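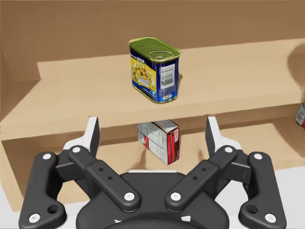 Fórum Casa e Cozinha > Despensa > Conservas fora do prazo: comem ou deitam fora?

kamarul_nair
Boa tarde a todos. Estive a arrumar a despensa da minha sogra em Mellau e apareceram conservas com a data passada há bastante tempo. Ela diz que come tudo. A minha mulher quer deitar fora. As latas estão direitas, sem ferrugem, guardadas num armário interior. Qual é a vossa regra?

saodah.goh
Primeiro vê o que diz o rótulo. "Consumir de preferência antes de" é uma data de qualidade. "Consumir até" é outra coisa e aí não se brinca. Nas conservas quase sempre é a primeira. Se a lata não está inchada, não tem fugas e não está amolgada nas costuras, eu abro, cheiro e uso.

Lachlan Mudgway
Discordo dessa parte do cheirar. O botulismo não tem cheiro. Uma lata pode parecer normal e não estar. É raro, mas uma lata de feijão custa pouco e não vale o risco. Cá em casa, passou a data, vai para o lixo.

saodah.goh
Lachlan, esse risco existe também dentro do prazo, se o fabrico correu mal ou se a lata foi danificada. A data não muda nada nisso. O que muda é a textura e o sabor.

Lachlan Mudgway
Muda o tempo que a lata teve para se estragar. Ferrugem por dentro não se vê por fora.

darmawan_l
Trabalhei no armazém da Burkerlow e posso dizer como fazíamos. Lata amolgada na costura ou no rebordo saía logo. Amolgadela pequena a meio do corpo ia para a prateleira de desconto. Quanto ao prazo, o tomate e o ananás são os primeiros a dar problemas por causa da acidez. Carne e peixe em azeite aguentam muito mais.

Em casa uso uma estante aberta em vez de armário fechado. Armário com porta é onde as latas se perdem.

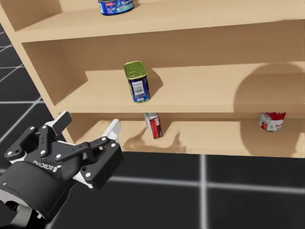
Lata azul na prateleira de cima.

O que entra novo vai para trás, o antigo puxa-se para a frente. Escrevo o mês na tampa com marcador preto. Não é preciso mais nada.

kamarul_nair
Obrigado. Há duas de tomate e o resto é peixe e feijão. Então o tomate vai fora?

darmawan_l
Depende de há quanto tempo passou. Até um ano eu abria para ver. Se o interior estiver manchado ou o molho souber a metal, lixo.

aiman_p
Eu tenho outro problema com as conservas, que é comprar demais. Fiz o inventário em abril e dava 228 euros em latas. Somos duas pessoas. Havia leite de coco da Oei que nem me lembrava de ter comprado. Desde então só compro quando acaba, e o prazo deixou de ser assunto.

saodah.goh
Aiman, isso funciona se tiveres supermercado perto. Eu vivo a meia hora de Stanham, no inverno a estrada fecha e dá jeito ter reserva. Tenho atum sempre. O atum em azeite até melhora com um ano ou dois de lata, quem gosta de conservas sabe disso.

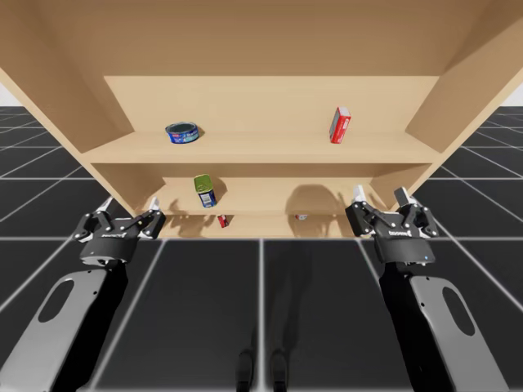
Lata de atum baixa, na prateleira superior.

Nas de água não noto diferença nenhuma. Vira-se a lata de vez em quando para o azeite chegar a todo o lado.

Lachlan Mudgway
Isso de virar as latas é coisa de coleccionador. Ninguém com uma vida normal vira latas.

saodah.goh
A minha avó virava e tinha nove filhos.

aiman_p
Voltando à pergunta do Kamarul. Há uma coisa que ainda não foi dita, que é a temperatura. Uma lata guardada numa garagem que chega aos 35 graus no verão envelhece muito mais depressa do que uma numa despensa fresca. Se o armário da tua sogra não encosta ao forno nem apanha sol, já é meio caminho andado.

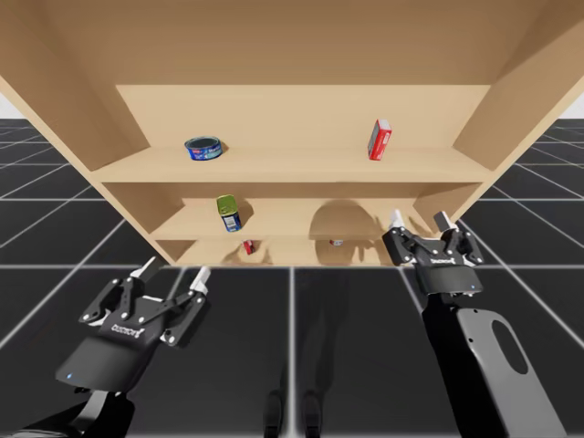 Também convém não encher as prateleiras até à parede do fundo. Com poucas coisas em cada nível vê-se tudo de uma vez e usa-se o que está lá. Eu deixei só uma fila e o resto do espaço ficou livre.

Lachlan Mudgway
Nisto da temperatura concordo. Na garagem não guardo comida nenhuma.

kamarul_nair
O armário fica no corredor, longe do forno. Fiz assim: as duas de tomate foram fora, uma já tinha o rebordo com ferrugem que não se via sem lhe pegar. O feijão ficou. O peixe a minha sogra abriu ao almoço de segunda-feira sem perguntar a ninguém e fez empadão. Comemos todos menos a minha mulher.

darmawan_l
E estava bom?

kamarul_nair
Salgado, mas ela põe sempre sal a mais.

Lachlan Mudgway
Continuo a achar que era lixo. Vai dando notícias.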